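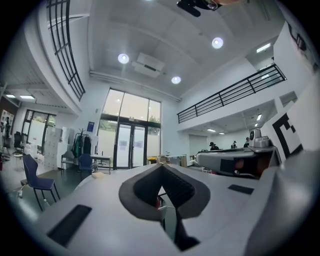 According to Kwabena Bawa, the game should never have been sold by the chapter in the first place, and most later accounts of Nerkovbridge begin with that complaint. The series of five short adventure games was published for personal computers by Dalteck and is remembered as much for the way it was released as for its story.

Nerkovbridge
Nerkovbridge is an episodic point-and-click adventure game developed by Shek and published by Dalteck. The player controls a toll clerk in a river town whose only bridge has been closed, and must find out who signed the closing order. It was sold first as separate episodes, then as a single package, and was later given away for a limited time to subscribers of the Sulano download store.

Gameplay
The game is played from a fixed side view. The player moves the clerk with the mouse, picks up objects and talks to the townspeople. There is no combat and the clerk cannot die. Puzzles mostly involve papers: permits, receipts, timetables and letters, which can be laid side by side on a desk screen and compared. When two documents disagree, the player can mark the conflict and raise it in conversation.

Time in the game moves forward only when the clerk crosses from one bank to the other by ferry. Some characters are available only in the morning, and a missed conversation cannot always be recovered. Choices carry over between episodes through a save file. In the original release this file had to be kept in the same folder as the game, and players who moved it lost their progress.

Development
Shek began work on the project as a single long game. The lead writer, Simone Batista, had finished a script covering the whole story when the publisher asked for it to be split up. Batista later said that the second episode was the hardest to cut, as it had been written as a bridge between two longer parts and had no ending of its own. A new closing section at the ferry office was added late in production.

The backgrounds were painted by Uyên Âu, who also designed the typefaces used on the in-game documents. The finished game contains 361 readable papers, most of them optional. Music was kept to short pieces that play during ferry crossings.

Release
The first episode went on sale in January. Dalteck had announced a gap of 2 months between episodes, but the third and fourth were both late, and the fifth was held back while a fault in the save system was repaired. Buyers of the season pass received all five at no further cost. Those who had bought the episodes singly paid more in total, which led to complaints on the publisher's message board.

The complete edition added a chapter menu, a text size setting and a way to import older save files. It also restored two scenes removed from the second episode. Owners of any single episode could upgrade at a reduced price.

Sulano giveaway
Sulano later included the complete edition in its monthly free games for paying members. The offer opened at 10 a.m. and members had to claim the game during the month, after which it stayed in their library. Early claimants received only the first episode, owing to an error in the store listing. The listing was corrected the same evening – players who had already claimed the game had to remove it from their library and add it again.

The giveaway brought in a much larger audience than the original sale. A player-made guide to the documents, started by Gregor MacAulay, grew to 406 entries, a figure that includes variant texts seen only after certain choices.

Reception
Reviews of the separate episodes were mixed. Critics liked the writing and the desk screen but found the first episode slow and the second too short. Fiona Hepburn wrote that the story was "hard to follow with a gap of months between one ferry ride and the next" and advised readers to wait for the full set. The complete edition was received more warmly, and several reviewers revised their earlier scores.

Criticism of the complete edition centered on the missable conversations and on the lack of controller support. Controller support was added in a later patch. The missable conversations were left as they were.

See also
Adventure game
Episodic video game
Digital distribution of video games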